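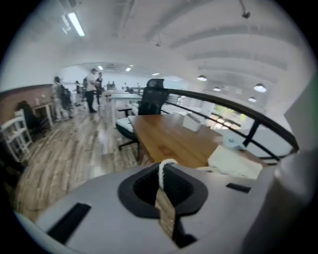 Why does the left gripper report closed when the fingers are still open?
The width reading comes from an encoder that is zeroed only at power-up. If the fingers are squeezed during the first 2 seconds, the zero is stored in the wrong place and every later reading is short by that amount. Release the fingers, power down, wait 30 seconds and restart.

Does this affect recordings already made?
Any session from a unit on firmware 267 should be checked. Jana Mühlbauer found the offset on 15th May while replaying Kusum sessions on the arm, which closed early and dropped the item. Compare the first and last width values with the fingers fully open.

Can the offset be corrected afterward?
If it is constant, subtract it in the import tool. If it drifts, discard the session. Drift points to a slipping encoder collar, a separate fault.
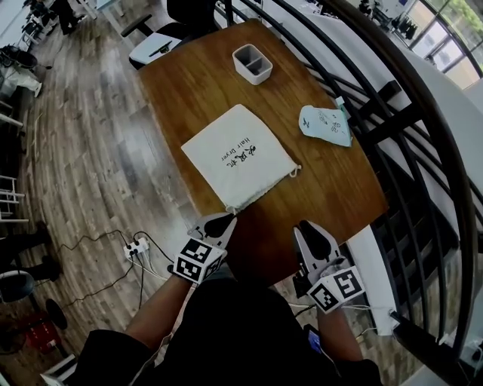
A slipping collar usually shows up after roughly 50 open-close cycles. Tighten the set screw, mark it with paint and repeat the check. Do not use thread adhesive on the Durnside collars.

Is there a safety concern?
On the handheld unit, no. On the arm, a wrong width can cause excess grip force. Keep hands clear during replay and use reduced speed until the unit has been rechecked.

Who should faults be reported to?
Roswitha Thiele, with the unit number and the session log.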